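Print this page
E-mail this page

Progress report to the Garkado fund, second period
Prepared by Davina Mackay, equipment planning
7 Aug 2020

You asked for a short account of where the equipment money stands and whether we still expect to place the order for the two-armed kitchen robot in September. We have spent $3,412 of the planning budget. As for the order, I would not place it yet, and the rest of this report explains why. Amedeo Martinelli disagrees with me on some of it and his view is given below as fairly as I can manage.

Spending to date

Almost all of the $3,412 went on simulation licenses and on Gangadharan Shenoy's hours setting up the kitchen model. Nothing has been paid to either supplier. Starotex asked for a deposit to hold its price and I declined. The price has been "about to go up" since our first call with them, and the quote in my folder is the same one they sent then.

The quotes

We have two. Starotex offers the complete machine with both arms, grippers, one year of service and a training visit. Caputo offers the arms and base separately, with grippers as an extra line and service billed by the call. On paper Caputo is cheaper. Liliana Zanetti went through both with a pencil and found that Caputo's figure leaves out shipping, the mounting work and any spare gripper fingers. Once those go back in, the gap is small enough that I would not choose on price at all.

Neither quote says what happens if the machine can't do the work. I asked both firms for a return clause. Starotex said it would "look into it." Caputo has not replied. I would like your support in holding out for this, even if it costs us a few weeks.

What the planning work has covered

Gangadharan has 19 kitchen tasks written up, most of them taken from the list in our original application. They are the plain jobs: moving food from a counter, setting things upright, picking items up off the floor. He runs them with the robot in a simulated kitchen so that we can compare reach and gripper options before anyone signs anything. I think this was money well spent, and I was the one who argued against it last year.

That said, I don't want the simulation results read as a promise. Concetta Galli ran a set of 200 trials on the bread task and the figures were good. They were also figures for a loaf that never squashes or sheds crumbs. She has noted this in her own write-up and I agree with her. The supplier's sales deck has a chart of the same sort with no such note.

There are also costs that a model doesn't show. Floor space is one. Our test kitchen is narrower than the simulated one, and if the base needs the clearance that Starotex lists, we would have to take out a run of counter. Liliana's first figure for that work is not in the budget you approved. Power is another – the kitchen circuit is shared with the refrigerator and the oven, and the electrician has still to tell us if that's acceptable.

Where we disagree

Amedeo's case is that waiting has a price too. The Nilter project has asked for bench time in the new kitchen, and if we have no machine they may go elsewhere and take their share of the running costs with them. He also thinks a two-fingered gripper will do for most of the list and that we can buy something better later.
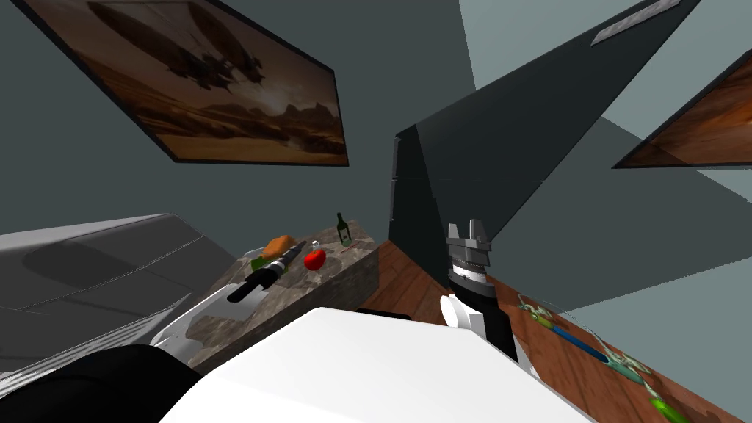
I am less sure about the gripper. Two fingers may be fine for a tomato or a loaf. Bottles and small shakers are a different matter, and both kinds of object come up again and again in our tasks. "Buy something better later" is also a budget line, and so far it has no number next to it. If Amedeo can get a written price for the upgrade from either firm, I'll put it in the next version and withdraw the objection.

What we ask of you

1. Agree to move the order date past September if no return clause has been offered by then.
2. Release the counter and wiring money separately, after the electrician's report.
3. Let us keep the simulation license for 3 more months, paid from what is left in the planning budget.

Concetta will send her trial write-up under separate cover. The two quotes are available from Liliana, with her pencil notes.

Print this page
E-mail this page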